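Fall Walk-Through Checklist for the Bible Study Rooms
Comments by Malachy Duggan, October

I went around with the clipboard before the evening class on Ezekiel, and what follows is the usual list with my remarks beside each item. Forgive the length. I love these rooms, and I do tend to wander!

1. Exits and hallway
Both doors open outward and latch. OK.
Comment: The Quinlan Room door still sticks a little at the bottom – give it a gentle push with your foot and it will go. Please don't prop it with the big concordance, which has suffered enough already.

2. Extinguishers
Hallway: charged, tag in date. Kitchen: charged, tag missing.
Comment: I have asked for a new tag.

3. Seating in the Trana Room
13 chairs checked, 4 set aside with loose legs.
Comment: We had a wonderful crowd for the first talk on Daniel, and I know folks lean back when the beasts start coming up out of the sea, but all four of these need glue before anyone sits in them again.

4. Library shelves
Wall brackets tight. Top shelf overloaded. NEEDS ATTENTION.
Comment: The card file now stands at 967 books, bless every one of you who gave, and far too many of the commentaries on Revelation have ended up on the highest shelf where a short person has to climb for them. I'd like the heavy sets moved down to knee height. The Etow lectures can go up top, being thin.

5. Step stool
Rubber feet worn on one side. Replace.

6. Tables and wooden surfaces
No splinters, no wobble. OK.
Comment: Candle wax has been cleaned off the reading table, and I rubbed in a little oil while I was at it. Use a dish under the candles at the Advent readings, please.

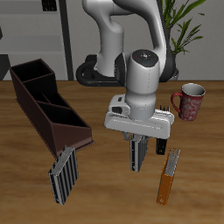

Wood tabletops, both pictures.

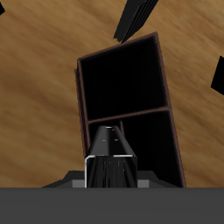

7. Lamps and cords
9 lamps tested, one frayed cord found and taken out of use.
Comment: The frayed one was the old Grarari lamp by the window, which I know several of you are fond of. I'll see whether it can be rewired over the winter.

8. Kitchen
Kettle shuts off by itself. Outlet cover by the sink cracked, replacement ordered.
Comment: Until the new cover is on, plug the kettle in by the pantry. Tea will take a minute longer to reach the back row, so start it before the opening prayer.

Signed, M. Duggan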